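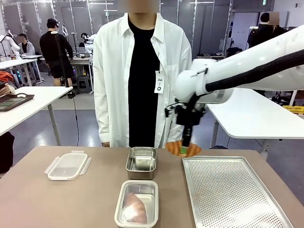 Surely you've caved and gone back to the bain-marie by now, said a comment under my last post, and fair enough, because I'd gone very quiet on the lunch thing. I haven't caved! I've wobbled. There was one Monday in there with a laksa in it and I'm not sorry.

For anyone who wandered in from the tomato posts, back in autumn I sat down with my bank statements and a highlighter and added up everything I'd spent on bought lunches in a year. It came to $3759. I added it up again with the calculator on my phone, and then a third time on paper like my primary school teachers would have wanted, and it was still $3759. That didn't even include coffees. I've decided never to do the coffees.

So I've been bringing my lunch to work. I know half the country does this without needing a blog post, but I'd got to my age without ever having the knack of it, and most of what I read was written by people who like having six identical tubs of chicken and broccoli looking back at them from the fridge. I would rather eat the tub.

The first few weeks were soup, and the trouble with soup was the walk. My train gets into Huerta Street after 40 minutes and then it's uphill to the office, and whatever I'd packed arrived having been properly shaken. I had a screw-top thing I'd bought at Lindberg on sale, and I swear the lid was tight every single time, and every single time there was pumpkin in the bottom of my bag. I've still got a library book I'm too scared to return. (It was already a bit orange on the cover. They might not notice.)

After the soup came the salad phase. I like a salad when someone else has made it. When I make it at six in the morning with my eyes half shut it's lettuce and regret, and by half past ten I'd be at the biscuit tin in the kitchenette, eating the ones with the fake cream.

What finally worked was giving up on the idea that lunch had to be a meal. These days I pack bits. A boiled egg, some cheese, a pickled onion or two, whatever roast veg is left over, a mandarin, something bready. The something bready is the bit I look forward to, and on a good week it's a croissant from the bakery at Bukuna, which is the next suburb over and a lovely walk along the creek if you don't mind magpies. I get them on Saturday arvo when they've been marked down, freeze them the minute I'm home, and take one out the night before. Six minutes in the office toaster oven and it's nearly as good as new. Nearly. You do lose some of the flake off the top, and it all ends up in your keyboard.

A couple of people asked about containers, so I'll say my piece. I've gone off the deep ones. If you can pile things up in it, you will, and then the egg is sitting in beetroot and everything's pink. Shallow is better, and I like a little separate tub for anything wet. I'd also say buy the lid before you buy the box, if that makes any sense - hold it, open it one-handed, close it again, picture yourself doing that on a train with a bag between your knees. I stood in the aisle at Lindberg clicking lids for so long that a staff member asked if I was all right.

I did try one of the lunch planning apps as well, Vomiditz, mostly on account of the name. I lasted a fortnight. It wanted me to log everything before I ate it and it sent me a sad little bell noise at noon if I hadn't. I don't need that from a phone. I've gone back to a list stuck on the fridge with the good magnet, and when something runs out I write it down, and when I forget to write it down I have toast.

As for the money, I promised I'd be straight about it. It's less than I'd hoped! My grocery bill went up, of course it did, I'm eating good cheese now. The sandwich place downstairs has put its chicken roll up to $16, though, and every time I walk past the board I feel very smug and rich. I've been moving what I save into its own account on Fridays, and last week that was $32, with a bought coffee every day and a sausage roll I'm not going to discuss.

The part I hadn't planned on is having a lunch break again. When I was buying, I'd spend most of it in the queue and then eat at my desk with one hand on the mouse. Now I take my bits down to the park behind the library and sit on the bench near the bubblers, and if it's raining I go in the foyer and read the community noticeboard. There's a ukulele group. There's a man selling a kayak, no paddle.

Next up I want to have a go at making my own pickled onions, because the jar ones have got silly expensive. If you've got a recipe that isn't too sweet, pop it in the comments, and please tell me how long I have to leave them before I'm allowed to open the jar.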